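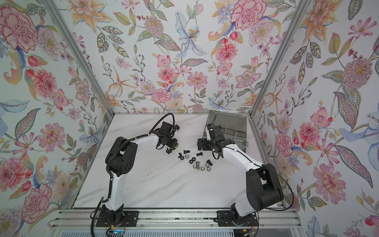
Unit 3: Pattern, Repeat and Imitation Surfaces

Course: Interior Materials and Finishes
Department of Design, Porkdale College
Instructor: Montserrat Vidal
Studio assistant: Kieran Gilmartin
Revised 2024-05-05

Purpose of this unit

Students will learn to read a patterned wallcovering as a technical product, to calculate the quantity needed for a given room, and to judge how a printed or imitation surface will behave beside a second pattern. The unit builds on the color exercises in Unit 2. Students who missed those exercises should complete them before the studio session.

3.1 Terms

Repeat. The vertical distance between one point in a pattern and the next identical point. Manufacturers print this figure on the label, usually next to the match type.

Straight match. The pattern meets at the same height on every strip.

Drop match. The pattern on each strip is shifted down by part of the repeat, most often by half. Large florals are frequently drawn this way so that the flowers do not line up in obvious rows.

Random match. Strips may be hung without alignment. Grasscloth and most plain textures fall in this group.

Ground. The background color or texture on which the motif is printed. Two papers with very similar flowers can look unrelated if one has a cream ground and the other a dark one.

3.2 Scale and viewing distance

A motif that looks bold in a sample book may disappear on a long wall, and a small sprig can turn into a gray haze when seen from across a room. Samples should be pinned up and viewed from the doorway, from the middle of the room and from a seated position. A single page from the book is not sufficient for a motif larger than a hand; request a full repeat from the supplier.

Enclosed spaces call for particular care. Where three walls carry the same floral paper, the corners become the most visible part of the work, and a small error in matching will be read at once. The hanger should plan the strips on paper first and place the final, unmatched join in the least noticeable corner — often above or behind a door.

3.3 Marble patterns

Marble has been imitated in paint, plaster, paper and plastic for centuries. Natural veining changes in width and direction and seldom repeats. A printed pattern does repeat, and the eye finds the repeat fastest along a straight edge. For this reason a pale ground with faint veins is generally easier to place than a dark ground with strong ones.

A marble pattern beside a floral pattern is workable if one of them is clearly quieter. Compare the two for contrast first and for color second. Pale tops also show crumbs and dust readily, and clients should be told so before an order is placed.

3.4 Worked calculation

A wall is 303 cm wide and is to be papered with strips 50 cm wide. Divide 303 by 50 and round up: seven strips are required. If each strip, with trimming allowance and pattern waste, is cut to 300 cm, the total length is 2,100 cm. A supplier offering rolls of 700 cm will give two full strips per roll, with a remainder too short to use. Four rolls must therefore be ordered, although simple division suggests three.

All rolls should carry the same batch number.

3.5 Assignment

Prepare a sample board showing one floral wallcovering and one stone-patterned surface. Attach a written statement of no more than 30 lines covering match type, repeat, ground color and expected wear. Boards are to be left with Mr. Gilmartin in the Gallardo Studio.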